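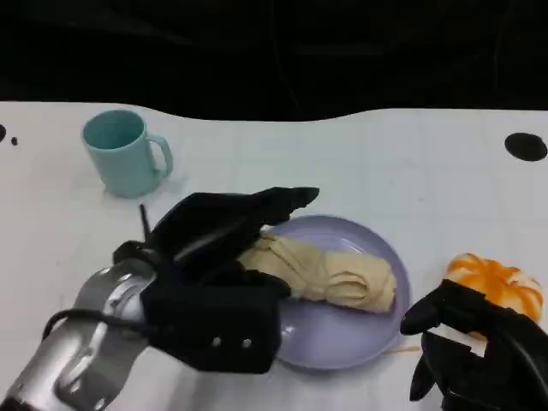

データカード / 公開デモ / 両手作業

Fuladora 見学日データ

このREADMEは、Issahaku ロボット室の見学日に行ったデモの記録「Fuladora」について説明する文書です。データを使う方と、次の見学日を準備する方の両方に読んでいただくために書きました。見学に来た方が、自分の見たデモがどのように記録されたかを知るためにも使えます。

私の母語は日本語ではありません。できるだけ正確に書きましたが、不自然な表現があるかもしれません。意味が分かりにくい箇所は、課題欄に書いてください。英語版の文書もありますが、内容が違うときは、この日本語版を優先してください。日本語版のほうを先に更新しています。

概要

Fuladora は、机の上の日用品を二つの手で扱うロボットの記録です。見学日は十二月に開かれました。見学者は小さい組に分かれて部屋に入り、ロボットの作業を見て、質問をして、次の組と交代しました。記録はすべて、見学者が部屋にいる時間に取ったものです。見学者のいない時間に撮り直した記録は、このデータに入れていません。

ロボットは Dalov の両腕型です。金属の腕の先に、黒い多指の手がついています。操作は隣の机から人が行い、ロボットはその動きに従います。自律動作の記録は一つもありません。この点は見学者からいちばん多く聞かれましたので、最初に書いておきます。

記録と再生には Zitness というソフトウェアを使いました。Zitness は私たちの部屋で作っている小さい道具で、まだ一般には配布していません。ただし、データを読むために Zitness は必要ありません。映像は普通の動画として、関節の値は普通の表として保存してあります。

見学日の進め方

一組の定員は10名、一回の見学は30分でした。最初に入口で安全の説明をして、次に机の前でデモを見ていただき、残りの時間を質問にあてました。説明が長くなった組では、デモの時間が短くなっています。そのため、組によって記録の長さが違います。長さをそろえるための切り取りはしていません。

デモの課題は5種類です。課題の名前と内容は次のとおりです。

cloth_plate
皿の上の布を持ち、広げるか、まとめ直す。
cloth_table
布を皿から机の上に移す。
mug_shift
マグカップの位置を変える。
round_pass
丸みのある物を片方の手からもう片方の手に渡す。
free
見学者の希望を聞いて、その場で決める。

どの課題をするかは、操作者が組ごとに選びました。順番は決まっていません。見学者が「もう一度見たい」と言ったときは、同じ課題を続けて行いました。このため課題ごとの記録の量は均等ではなく、cloth_plate が特に多くなっています。学習に使うときは、この偏りに注意してください。

布の課題が多い理由は簡単です。見学者が布を好んだからです。準備の段階では、物を渡す課題のほうが喜ばれると考えていました。しかし当日は、布の端をつかむところで皆さんが机に近づきました。布は置くたびに形が変わりますので、見ている方にも結果が予想できません。子どもの見学者は、指が布に触れる前に、どちらの手が先に動くかを当てる遊びをしていました。

机の上の物

机の面は白く、少しつやがあります。照明の位置によって、灰色の影が映像に出ることがあります。面には薄い格子のような線と、軽い汚れも見えます。汚れを消す画像処理はしていません。

使った物は、どの家にもあるような物を選びました。

マグカップ
緑がかった薄い青の色で、取っ手が一つあります。上の画像では机の左の奥に立っています。
皿
丸く、薄い紫色で、縁が少し高くなっています。
布
薄い茶色の、柔らかい布です。ねじれた形で皿の上に置かれていることが多いです。
かぼちゃの形の物
白っぽい地にオレンジ色の筋があります。表にはこの物を「pumpkin」と書きました。

物の初期位置は、組ごとに人の手で決めました。位置を測って合わせることはしていません。見学者に置いていただいた場合もあります。その場合は、表の placed_by の欄に visitor と書いてあります。それ以外は staff です。

机には黒い丸い印もあります。この印を位置合わせに使えるかという質問がありましたが、印の座標は測っていませんので、このデータだけでは使えません。

カメラについて

映像はロボットの頭の位置にあるカメラから取りました。毎秒10枚です。机の面が広く入り、両方の手が下の左右から入る角度です。机の向こう側は暗く映ります。

手が物の手前に来ると、物の一部が隠れます。上の画像でも、左の手が皿と布の一部に重なり、右の手がかぼちゃの形の物の下のほうを隠しています。このような隠れは記録の中によくあります。隠れた部分の位置を推定した値は付けていません。そのような推定を研究したい方には、むしろ使いやすい記録かもしれません。

音声は保存していません。見学者の声が入りますので、最初から録音の機能を止めていました。質問の内容は、係が紙に書き取ったものをもとにして、下の「見学者からの質問」にまとめました。

フォルダーの構成

video
頭のカメラの映像です。一つの動画が、一回の課題に対応します。
joints
腕と手の関節の値です。映像と同じ名前の表があります。
labels
課題名、初期配置、結果、備考を書いた表です。
notes
当日の進行の記録です。文章は日本語で、一部に英語が混ざります。
LICENSE
利用条件の全文です。

ファイル名は、組の記号、課題名、通し番号の順につながっています。組の記号はアルファベットで、入室の順番とは関係がありません。見学者が自分の参加した組を探せないように、わざと順番を変えました。

labels の表の欄

task
課題の名前です。free の場合は、実際に行ったことを note に書いてあります。
placed_by
物を置いた人の区別です。visitor または staff のどちらかです。
outcome
done、partial、stopped のいずれかです。
hand_first
最初に物に触れた手です。left、right、both のいずれかです。
note
自由な記述です。空欄も多くあります。

outcome の付け方について、少し詳しく書きます。done は、操作者が「終わった」と判断した場合です。布がきれいに広がったかどうかは関係がありません。partial は、時間が足りなくなって、途中で次の組に交代した場合です。stopped は、操作者または安全係が停止ボタンを押した場合です。失敗という区別は作りませんでした。布の課題では、どこからを失敗と呼ぶか、操作者どうしの意見が合わなかったからです。成功率を計算する目的には、このデータは適していません。

hand_first の欄は、見学日のあとに映像を見て付けました。手が物の影に入り、触れているかどうか判断できない場合は、空欄にしてあります。left と right はロボットから見た左右で、映像の左右と同じです。向かい側に立った見学者から見ると逆になります。当日の説明でもここで混乱がありましたので、次回は机に「ロボットの左」と書いた札を置く予定です。

見学者からの質問

当日に受けた質問の中で、データの利用者にも役に立つと思うものを残します。

布を選んだのはどうしてですか、という質問がありました。布は硬い物と違って、つかんだ場所によって全体の形が変わります。同じ動きをしても同じ結果になりません。両手の作業を見ていただくために、よい材料だと考えました。

皿が動かないように固定していますか、という質問もありました。固定していません。布を引くと、皿も一緒に動くことがあります。皿が動いた場合でも記録を続けましたので、皿の位置が一定だと仮定しないでください。

手に触ってもいいですか、という質問には、電源を切ってある予備の手を渡して答えました。予備の手はこのデータには映っていません。触った方の多くは、思ったより重いと言いました。

ロボットは疲れませんか、という質問もありました。ロボットは疲れませんが、操作者は疲れます。そのため操作者は組ごとに交代しました。操作者による動きの違いは、映像を見ると分かる程度にあります。特に指を開く速さと、物に近づく前に手を止める時間が違います。操作者を区別する欄は、本人の希望により公開版から外しました。

家でも使えますか、という質問には、今の段階では使えませんと答えました。机の上の決まった範囲で、人が隣で操作している状態だからです。がっかりした顔の方もいましたが、正しく伝えるほうがよいと思います。

安全について

見学者は床の線の外から見ました。物を置いていただくときは、先に腕を止め、安全係が合図をしてから、見学者が机に近づきました。置いている間の映像は公開版から取り除いてあります。見学者の手や袖が映るからです。取り除いたところで動画を分け、つなぎ合わせることはしていません。

stopped の記録には、危険があったものと、念のために止めたものの両方が入っています。note に「念のため」と書いてあるものは後者です。物が壊れた例や、人がけがをした例はありません。

既知の問題

動画の最初の部分で、明るさが変わることがあります。カメラの自動調整を切り忘れた組があるためです。該当する組には note に「明るさ」と書きました。

腕の横のケーブルが映像に入ります。動きの途中でケーブルが机の物に重なる場合もあります。自動で物を検出するプログラムを試したところ、ケーブルや指の細い部分を別の物と判断することがありました。

関節の表には、値が抜けた行があります。抜けた行は空欄のままで、前後の値で埋めることはしていません。補間が必要な方は、ご自分の目的に合う方法で行ってください。

指先の力の値は入っていません。布をつかむ強さを知りたいという希望をいただいていますが、この手には力を測る部品を付けていませんでした。関節の値から力を推定することは勧めません。

映像と関節の表の時刻は、Zitness で合わせました。速い動きのところで、少しずれて見えることがあります。ずれの大きさはまだ調べていません。

使い方

最初に labels の表を開き、興味のある課題を選んでください。次に、同じ名前の動画と関節の表を開きます。全部を一度に読み込む必要はありません。

布の動きを見たい方は cloth_plate から始めるとよいです。物の受け渡しを見たい方は round_pass を見てください。free は内容がばらばらですので、学習より、見学日の雰囲気を知るために向いています。マグカップの上に布をかけてほしいという希望が何度かあり、その記録も free に入っています。

評価用と学習用の区分は作っていません。ご自分で分ける場合は、動画ごとではなく、組ごとに分けてください。同じ組の中では机の配置と照明が似ていますので、動画ごとに分けると、両方に似た映像が入ってしまいます。

利用条件

研究と教育のために、無料で使えます。授業で映像を見せることもできます。データを加工して再配布する場合は、加工した内容を書いてください。商用の利用を希望する場合は、先に Issahaku ロボット室に連絡してください。

発表や論文で使うときは、データの名前を「Fuladora（Issahaku ロボット室 見学日データ）」と書いてください。英語の場合は Fuladora, Issahaku Robot Room Open Day Data です。

次の見学日に向けて

データの利用者と見学者の両方の意見から、次のことを変える予定です。

カメラの自動調整は、部屋を開ける前に必ず切ります。確認表に項目を追加しました。
質問の時間とデモの時間を分けます。操作しながら質問に答えると、動きが途中で止まり、記録にも長い停止が残りました。
机の高さは変えませんが、後ろの列の方にも見えるように、頭のカメラの映像を壁の画面に出します。
布の種類を増やします。厚い布と、伸びる布を候補にしています。
かぼちゃの形の物は続けて使います。小さいお子さんに人気がありました。

定員の10名は、少し多かったという意見が係の中にあります。後ろの方は手の細かい動きがよく見えなかったようです。壁の画面を使って改善するかどうかを見てから、定員を決め直します。

更新の記録

最初の公開：映像、関節の表、labels の表。
二回目の更新：hand_first の欄を追加。placed_by の書き間違いを修正。
三回目の更新：見学者からの質問をこの文書に追加。「明るさ」の備考を追加。

誤りを見つけた場合は、ファイル名と動画の中の時刻を添えて、課題欄に書いてください。返事は日本語か英語でします。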